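Rilinach rain gauge says it was a wet month, just not the wettest

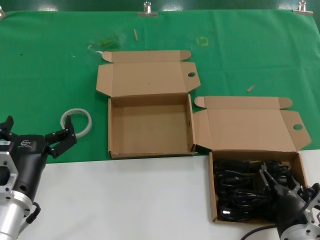
I've gotten a pile of emails this week asking whether we just lived through the rainiest December Rilinach has ever had. I get it! My boots haven't dried out since before the holiday lights went up, and the radio has been using the word "historic" every morning at 7. So on Thursday I drove out to the Heffernan farm, where the old gauge has been read by hand every day for 124 years, and asked to see the logbooks.

Brenda Riquelme keeps them now. She poured me a coffee, opened the current book and ran her finger down to the bottom line: 277 millimeters for the month. That's a lot of water (just under 11 inches, for those of you who think in inches like I do). Our normal December is some 200 millimeters, so we came in well over.

But a record? Nope. It doesn't even make the top five. Brenda had the wetter ones marked with paper slips, and a couple of them were from before my grandmother was born.

So where did the "historic" talk come from? As far as I can tell, it started with the automatic station up at Fevwood, which did set a December record. The catch is that Fevwood has only been running for 27 years. It's a good station and I check it all the time, but it wasn't there for the big soakers in the older Heffernan books. Somebody read "wettest on record" off the Fevwood page, left out how long the record was, and away it went.

I called Colin Kettle, who looks after the Fevwood equipment, and he was pretty relaxed about it. "The number's fine," he told me. "I'd just like people to say which gauge they mean." He also pointed out that Fevwood sits higher up and on the windward side, so it usually catches more than the valley does anyway. Comparing its total with the valley average, as one post I saw did, doesn't tell you much.

None of this is meant to brush off the mess on Gedeck Road, where the culvert backed up twice and Wissam Ghanem had to park at his neighbor's and walk home in waders. A month doesn't have to break a record to put water in your basement. The two worst days came back to back, too, and I suspect that's what most of us are remembering.

Brenda is happy to show the books to anyone who wants to look through them, but call ahead, and please don't block the gate. I'm hoping to get the old December pages typed up and posted over the next few weeks. If you have a gauge of your own in the valley, send me your monthly total and tell me how long you've been keeping it.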